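Cabinets and small storage: your questions

Which cabinets do you hire out?
We have two ranges, Veria and Wasa. Both are light-coloured wooden cabinets. Veria stands on the floor and Wasa goes on a worktop.

Can I put small boxes straight on the cabinet floor?
Yes. Small boxes with a flat top are easiest, as you can read a label from above without lifting anything out.
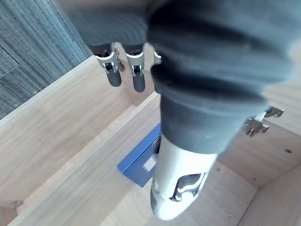 Small blue box with a white label, kept on the cabinet floor.

Where should the label go?
On the top of the box if the cabinet is low, on the front if it is at eye level. A small square label is enough for a name and a shelf number. We sell them in packs of 50.

The hinge on my cabinet is stiff. What should I do?
Wipe it with a dry cloth and check that the screws are tight. Please don't use cooking oil. If it still sticks, ask for the Gil hinge kit, which costs £2 to post.

How do I clean the inside?
Take everything out and use a damp cloth, then leave the cabinet open until it has dried. Radine polish is fine on the outside only.

How long can I keep a cabinet?
Hire runs by the month. Returns are taken on Fridays, and the desk shuts at 4 pm.

Do you buy back old boxes?
No, but we will take clean ones for reuse.

Last updated: March
Contact us | © Veria & Wasa Storage Hire | Back to top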